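Opened 8/18/18, status: open, priority: low (set by me, on behalf of the car)

**Vehicle:** Guneo 582 saloon, older restoration, bought as "sorted"
**Fault:** Stalls when warm, restarts when it feels like it

The previous owner's folder says the carburettor was rebuilt by Ristić. It may well have been. There is a receipt, it has a stamp on it, and the carb is the shiniest object under the bonnet. The car still dies after 20 minutes of driving, usually at a junction and usually with a bus behind.

**Steps so far**

1. Changed the fuel filter. The old one was clean. The new one is also clean.
2. Swapped the coil for the spare. No difference, so the original went back on and the spare went back in the boot, where it has lived since February.
3. Checked the points gap. It was wide. Set it properly and had a lovely smooth idle for one whole trip to the tip.
4. Stalled on the way home from the tip.

Next I took the fuel cap off straight after a stall, on the theory that the tank wasn't venting. No hiss, no gasp, nothing. Left the cap loose for the next run anyway and got the same result with added smell.

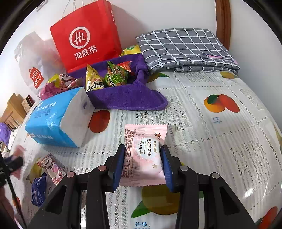
So, back to the fuel line. Whoever did the engine bay had routed it beautifully along the top of the block, with polished clips, about as close to the exhaust manifold as you can get without welding it on. The workshop manual shows it going down the inner wing, behind the washer bottle, where it's ugly and cool. I assume it was moved so that people at shows could admire it.

Took the clips off and ran a new length of hose the original way. Used 4 plain clips from Kodton, which look dreadful. Drove to the garden centre and back, then round the ring road, then sat in the car park with the engine running and the window down like somebody on a stakeout. It didn't stall.

**Update, next weekend**

Stalled. Only the once, on a hot afternoon, and it restarted straight away instead of sulking for ten minutes. I'm calling that an improvement, though the bus driver might not.

Things I haven't ruled out:

- the spacer under the carb, which should be the thick one and looks to me like the thin one
- fuel pump diaphragm, age unknown, described in the folder as "good"
- the condenser, which came in a Ciltus box but has no marking on it at all

Replies from the club forum, condensed: fit electronic ignition, never fit electronic ignition, sell it. One chap asked whether I'd tried a clothes peg on the fuel line. I have now. It's still on there and I can't say it does any harm.

Thick spacer ordered. Leaving this open until it's been fitted and the car has managed a month without showing me up. Please don't close it for inactivity, the car does quite enough of that.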